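Gallery: Teaching by Hand, Teaching by Remote

Jekow workshop, April

These pages collect what our small group at Jekow did in April, when we spent most of the month showing one arm how to handle things on a table. We work in two ways. In the first, a person holds the arm by the wrist and moves it through the task. In the second, a person sits at the desk with the Millomen handset and drives the arm from there. Both ways are recorded and both go into the same training set, which has now 2194 demonstrations.

Our table is white and we keep few things on it. For the cloth task, the person must bring the fingers down to the cloth from the near side, close them on an edge, lift and put it down again in another place. It sounds like nothing, but a cloth is never two times the same. The edge can be folded back, or there is a loop standing up, and the person has to decide in one second where to take it.

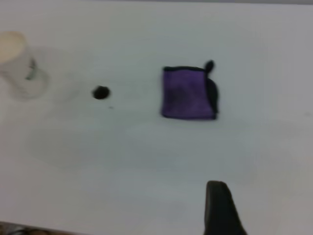

Milagros Salcedo gave most of the remote demonstrations, and she asked us to write down one thing for the people who will come after her. Do not hurry the approach. When the operator stops for a moment above the table and then goes down quickly, the arm learns the stop also, and later it waits there for no reason. She prefers one slow movement without a break – even if it looks boring in the replay.

By hand it is the opposite problem. The arm is heavy for the first minutes and people push it too strong, so the path comes out with small corners. We ask each new person to make 16 practice runs which we do not keep. After this the paths are much more smooth, and the shoulder is less tired too.

The wrist view is the one we trust most when we check a demonstration. The room camera shows if the arm went to the correct side of the table, but only the wrist view shows how the finger was standing next to the cloth.

Numbers for the month: 1236 demonstrations by remote control, the rest by hand. Not all are good. We are still looking through the ones from the first Monday, when the handset had a delay and the operators were correcting too late.

Next we go to the Sepúlveda room, where the table is lower and the light comes from one side only.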